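Nine Is Not a Real Age (and other thoughts on kids' birthday parties)

I have now thrown 14 birthday parties across two kids and I would like to state for the record that nine is the hardest one. Eight-year-olds will still play pass the parcel if you're loud enough. Ten-year-olds want a movie and to be left alone. Nine is a weird in-between land where everything is either babyish or boring, sometimes both in the same minute.

This year we did it at home in December, which I know, I know. My daughter wanted "a party like Skavance," the trampoline place out past the highway, but not AT Skavance, and I spent a whole evening trying to work out what that meant. (It meant slushies. She wanted slushies!)

So I priced it out. Skavance wanted 759 dollars for two hours, with one pizza per four kids. Home cost me a slushie machine rental, a bag of ice so big I had to hug it to the car, and my living room carpet.
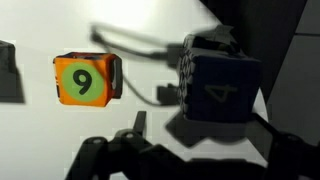 The cake I did not make. I've made my peace with that. I used to stay up until one in the morning with a piping bag, crying over a lopsided unicorn, and the kids would lick off the frosting and leave the rest on the stairs. Julton bakery does a plain chocolate sheet cake, I stick candles in it, everyone's happy - especially me.

Party bags, though, I still can't quit. I swore last year I'd just hand out a paperback each, and then there I was again at the dollar store with 3 baskets of bouncy balls and those sticky hands that pick up dog hair. Send help.

Anyway, the slushies ran out before the cake was cut, two girls fell out over a karaoke song and then made up over the same song, and by six o'clock it was quiet and I was eating cold pizza on the floor. She's already asking about next year. She wants a sleepover.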